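Tue 23 June

Bench 4, morning, windows open. Finally got to the block bins! I have been wanting to do this since February and it was every bit as satisfying as I hoped.

Quick background for Asger, who was away when we talked it through. The long blocks are the test pieces for the two surface finishes Geeta worked out, the red and the dark green. Same length, same section, same stock underneath. We use them for everything: rub tests, drop tests, checking the clamps, propping up the end of the long shelf when it sags (please stop doing this, Tadeusz). Over the winter they all ended up in one crate with the offcuts, and the whole point of having matched pieces went out the window. So today was sorting, cleaning, and a first rub test in the sheet-metal bins.

The bins first, because I love them. They came from the old Sturkbridge works, and the paper label that was on the underside of one said 1970. Flared sides, folded corners, the kind of seams you only get from someone who had done a lot of them. Svyatoslav thinks they were parts trays for a wash line, and that would explain the drain hole in the floor. I think he is right. It has been handy already: I brushed the grit toward the hole and most of it went straight out into the dustpan without any tipping.

I scrubbed the front bin with warm water and the stiff brush and then dried it with a rag. The floor came up silvery again, though the scratches are there for good, and I wouldn't want them gone. They are useful. A scratched floor drags on a finish much more evenly than a polished one, and every block gets about the same rough treatment. The far wall is another story. There is a big brownish-gray patch across the middle with ragged edges where something has flaked. I tried the plastic scraper on one edge and got a few crumbs and no real progress. I don't know if it is old coating or old glue. Wai-kit says leave it, it's on a wall and the blocks only touch it when they slide. I left it. If anyone gets curious, try it with the Cuvine remover on a fingertip-sized spot first, with gloves, and write down what happens.

Sorting. Tipped the crate out on brown paper and pulled every long block. The short ones went back in the crate, offcuts to the offcut box. Ended up with a nice pile to choose from and picked out three red and three green that were closest in weight. The scale in the back is reading properly again after Wai-kit leveled the feet. Heaviest block in the set was 681 g, one of the greens, and it's the one with the extra coat Geeta put on to fill a dent. I kept it in. I know that isn't strict, but I want to see whether the filled spot wears differently from the rest.

Things I noticed while handling them, in no order:

The red finish feels drier than the green under the thumb. Both were done the same week so it isn't age.

Edges are where everything happens. The flat faces on both colors look great even on the pieces that had a hard winter in the crate. I was really pleased with this.

Green hides dirt. I wiped a block I thought was clean and the rag came up gray. So always wipe the greens before judging them, even if they look fine.

Pencil marks on the ends have mostly rubbed off. We need something better. Tadeusz suggested punching small dots in the end grain, one dot for the first in each color and so on. Good idea, cheap, and it survives washing. I'll do it this week.

Rub test. Very simple version, just to get a feel for it before we do the proper run. All six blocks in the bin together, flat on the floor, then slide the bin back and forth along the bench by hand, a bench-length each way, 11 passes, then stop, wipe, look, and turn every block onto its next face. I went through all the long faces like that. It makes a wonderful racket. Geeta came in from the office to see what had fallen over and then stayed to help, so the second half went much faster.

A few notes on doing it by hand. Two people is better than one by a mile. With one person the bin tends to twist at the end of each pass and the blocks all pile up against the same wall. With two you can keep it straight and they wander all over the floor, and that is what we want. Don't try to line them up neatly between passes either. I did that at first out of habit and they just slid as one lump, sides rubbing on each other and hardly touching the metal. Scatter them. Let one lean in a corner if it wants to. The results from the scattered rounds were far more even.

Also, put a folded towel under the bin. The bench will thank you and so will the people downstairs.

Results so far, by eye only, under the window:

Red: light scuffing on the long edges, faces fine. There's a bit of gray metal smear on the faces that wipes off with a damp cloth. I panicked slightly when I first saw it and thought we had gone through the finish, but no, it was only the bin rubbing off on the block. Lovely.

Green: same sort of scuffing, a shade less of it, I think. Geeta disagrees and says I can't see it as well on the darker color. She could be right. We need a fair way of looking at both. She proposed rubbing a little chalk into the edges so the scuffs show white on everything, and I think that's brilliant. Chalk is in the drawer under the vise.

The filled dent on the heavy green one held up. No lifting, no crack around it. I ran a fingernail across the spot and couldn't feel where the filler starts. Geeta was trying to look modest about it and failing.

Talked at lunch about what to use as the comparison. We have been saying Plaslow all spring, since we still have a tin of it and know how it behaves. Svyatoslav wants to add the Bundgaard oil because it's what he uses at home and he is convinced it will beat the lot. I'm happy to include both. The more the merrier, as long as somebody cuts the extra blocks! We'd want the same long shape again, from the same board if there is enough of it left. I had a look in the rack and there is a decent length behind the plywood, with a knot near one end that we can work around.

If we do add finishes we will need to think about color. Red and green are so easy to tell apart across the room that I've been spoiled. Two clear finishes side by side would be a nightmare without marks, so the punched dots become a must and not a nice-to-have. Or tint them. Asger, you had those powder pigments, do you still have the yellow?

The second bin I haven't cleaned yet. It is in better shape inside than the first, with smoother walls, so I'd like to keep it for the gentler test, where the blocks get loaded and unloaded but not slid around. That's closer to what they would go through in a drawer or a toy box. Wai-kit pointed out that we should really swap bins halfway so we are testing the finish and not the bin. Fair point. But then the smooth bin stops being smooth. We went back and forth on it over coffee and didn't settle it. My vote is to keep them separate and just be clear in the notes about which bin was used. Rough bin, smooth bin, write it on the sheet every time.

They sit one behind the other on the bench with their rims close, and bits of paper and fluff like to collect in the join. Run the brush along there when you sweep.

To do, roughly in the order I'd like to get to it:

Punch dots in the block ends (me)
Chalk trial on one red and one green before we do it to all of them (Geeta)
Cut new long blocks for Plaslow and Bundgaard, avoiding the knot (Tadeusz, if the saw is free)
Wash the second bin, warm water only, no scraper
Find a towel that isn't the good towel
Print more record sheets, with a space for the bin

One last thing while I remember. For the proper run I want to go up to 681 passes, same as the weight of the heavy block, for no better reason than that Wai-kit dared me. Spread over a few days and a few pairs of arms it's perfectly doable, and I bet we'll see a real difference between the two colors by then. Sign up on the sheet by the door if you want a turn. Bring ear plugs.

The blocks are staying in the front bin for now, all six of them, three and three. Please don't put them back in the crate, and please don't borrow one for the shelf.
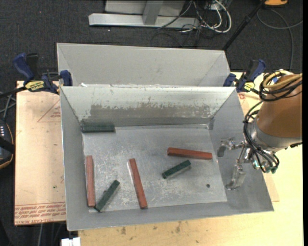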